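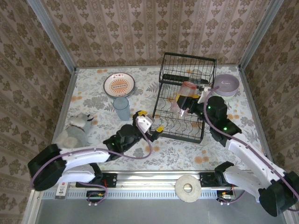

Teaching the arms at Gredmont: your questions

We get a lot of emails after every open session (keep them coming!), and the same things come up again and again, so we've put the answers in one place. Most of them are about the dish rack task, which seems to be everyone's favourite.

What does "showing the robot" mean?

A person does the job through the robot. You sit at a pair of small handles that copy the shape of the big arms, and when you move your hand, the arm on the table moves with it. Pinch and the fingers close. While you work, the system saves what the cameras see and where every joint is. One go at the task, start to finish, is what we call a demonstration, or a demo if we're in a hurry.

Can't you just program it?

For one cup in one fixed spot, yes, and people have done that very well for years. Our trouble is that cups move. They lean, they roll, they end up at a silly angle between two wires. Writing a rule for every case would take forever, and a person can sort it out in a second or two without thinking. So we record the person.

How many demos do you need?

Our dish rack set has 460 at the moment. We did our first training run with 200 of them and it was already fun to watch, if a bit clumsy around the wires. More demos helped, but more variety helped much more. Twenty careful goes with the cup in new places are worth a whole afternoon of the same move.

Why the dish rack?

It's a lovely task! A rack is full of thin wires that like to catch a fingertip, the cups are smooth, and some of them are see-through, so the cameras have a hard time too. You have to come in at the right slant, close gently and lift without dragging the rack along with you. And everybody who visits already knows how to do it with their own hands.

Why is there a cuddly toy on the table with the plates?

Homes have stuff in them. We leave things lying about that have nothing to do with the job, and we change the cloth and wall patterns between batches. If every demo had a plain white background, the robot might learn to count on it. With leaves, flowers and a fluffy grey and white toy in view, it has to learn what matters.

Do both arms have to do something?

No. Plenty of moves need only one. With the cup task, one arm can take hold while the other waits with its fingers open, ready to steady the rack or take over. Waiting well is part of the demo, so please don't let the spare arm wander. New drivers nearly always forget they have a second hand, and then remember it all at once.

What are the yellow bits on the fingers?

Those are the pads, where the gripper touches things. Try to land both pads on the cup at the same moment. If one gets there early, it pushes the cup away from you.

Is it hard to learn?

Easier than it looks! Most people get a cup out of the rack within their first 6 tries. Depth is the tricky part, as you tend to think you're closer than you are. Go slowly, come from above where you can, and breathe. The handles (ours are the Jumico set) are light, so you don't need any strength.

What happens if I drop something?

Nothing bad. Tell whoever is on the desk and they'll mark that demo. Some fumbles are worth keeping, especially if you go back and pick the thing up again, because the robot needs to see how to recover as well. Please don't reach over the table by hand until the arms have been paused.

How long is a session?

You drive for 2 blocks with a good break between them. Tired hands make jerky demos, and jerky demos make a jerky robot. There's tea in the Peñalver room.

Can I see what the robot learned from me?

Yes, and do come back for it! We run the trained model on the same table and you can set out the cups yourself. You won't be able to spot your own demos in it, as they're all mixed in together, but people swear they see their own habits.

What's next?

Stacking bowls, starting in June. After that we'd like to try folding small cloths with our friends at Latau, who have been at it longer than we have and have kindly offered to share their notes. Sign-up for the bowl sessions opens on the bookings page, and beginners are very welcome.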